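4. Household storage of retired computers

4.1 Sample and procedure

The survey was carried out in two towns, Olesa and Nygård, which were chosen for their similar size and their different arrangements for collecting electrical waste. Olesa has a permanent drop-off yard open five days a week. Nygård relies on a collection truck that visits each district twice a year. A letter with a paper form and a link to the online version was sent to 2000 households, divided equally between the towns. We received 700 usable replies. A reply was counted as usable if the respondent had filled in the inventory table and answered at least the first two questions on storage.

The inventory table asked for every desktop or laptop computer in the home, including machines that no longer worked and machines that had been taken apart. Respondents were asked to look in closets, attics, garages and basements before filling it in. In the pilot we had left out this instruction, and on follow-up visits several homes produced machines the respondent had forgotten. The wording used in the final form is given in Appendix B.

For each machine the form asked for the year it was bought, the year it was last used, where it was kept, and why it had not been passed on or thrown away. The last item was open. Answers were coded separately by two readers, who then met to settle the cases on which they differed. Most differences concerned answers that gave more than one reason, and in those cases we kept the reason mentioned first.

4.2 Who keeps old machines

Of the usable replies, 410 listed at least one computer that had not been switched on during the past twelve months. We call these storing households. They were found in both towns and in every age group, and the difference between the towns was smaller than we had expected. A yard that is open most of the week seems to do little for a household that has not yet decided to let go of a machine.

Type of dwelling mattered more. Households in detached homes were more likely to store machines than households in apartments, and they stored them longer. This held after we took household size into account. Respondents in apartments often described a move as the moment when old equipment was sorted, while those in detached homes had fewer such moments. One respondent in Olesa wrote that the computer had been in the garage "since before the shelves were put up, so now it is behind them."

Income had no clear effect. Higher-income households bought new machines more often but also gave more of them to relatives. Lower-income households kept machines in use longer, and several reported taking working parts from one computer to repair another. Repair of this kind is easy to miss in surveys that ask only about whole units, as noted by the authors of the Momari study discussed in Section 2.

4.3 Reasons for keeping

The coded reasons fall into four groups. The largest is concern about data. Respondents said that the machine held photographs, letters or tax records, and that they did not know how to copy or erase them. A good number did not know whether anything of value was left on the drive. Many in this group said they meant to check and had not found the time.

The second group is expected use. The machine was being kept as a spare, for a child, or for its parts. We compared these answers with the year of last use and found that the expected use had seldom taken place. In only a few cases had a stored computer gone back into service, almost always within a year of being put away. After that point a return to use was rare enough that we would treat it as an exception.

The third group is uncertainty about disposal. This was named more often in Nygård, where respondents wrote that they had missed the truck or did not know whether it took computers. (It does, and the printed schedule says so on the back.) In Olesa the same uncertainty took another form. Respondents there knew where the yard was but believed that a fee was charged.

The fourth group is attachment or perceived value. Some machines had belonged to a parent or had been used for a first job. Others had cost a great deal when new, and the owner was unwilling to give them up for nothing. We had planned to treat attachment and price as separate codes but found that respondents often moved from one to the other within a single sentence.

4.4 Loose parts

The form did not at first include loose parts. They were added after the pilot, when Hedvig Aasen, who made the home visits in Nygård, recorded boards, drives and memory modules in nearly every home where a desktop had been taken apart. The final form had one line for each of these, with a space for "other."

Loose parts were kept in smaller spaces than whole machines, usually in drawers and shoe boxes, and they were mixed with cables, chargers and batteries. Respondents had trouble dating them. They also had trouble saying what they were, and the word "board" was used for everything from a sound card to a keyboard. A picture was included in the version of the form sent out in the main round, next to the line for motherboards, and fewer entries in that round had to be recoded than in the pilot.

Drives need separate mention. Several respondents had removed the drive before handing in the rest of the computer, on the advice of a relative or a store. The drive then stayed in the home with no plan for it. A measure meant to ease concern about data can in this way shift the stored item from a large one to a small one, and the small one is easier to forget.

4.5 Limits

The response rate was acceptable for a mailed survey, but households with a great deal of stored equipment may have been put off by the length of the table. They may also have been more interested in the subject. We cannot say which effect was stronger. The home visits suggest that the written counts are too low, chiefly for parts, and we have made no correction for this.

Year of last use was given from memory. Where a respondent gave a range we took the later year. Yasuo Tanabe repeated the main comparisons using the earlier year and found no change in the direction of any result, though the gap between dwelling types became slightly wider.

Figure 6. Motherboard, as referred to in Section 4.4.
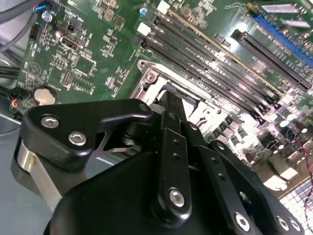
4.6 Implications for collection

The results suggest that opening hours and distance are a small part of the problem in towns of this size. A household that is worried about its files will not be moved by a closer yard. Both towns could offer erasure at the point of collection, done while the owner waits, and the Plesar trial described in Section 2 gives a workable model for the staffing. Collection notices should name loose drives and boards in plain words, since many respondents assumed that only complete machines were accepted. In Olesa the notice should also state that drop-off is free.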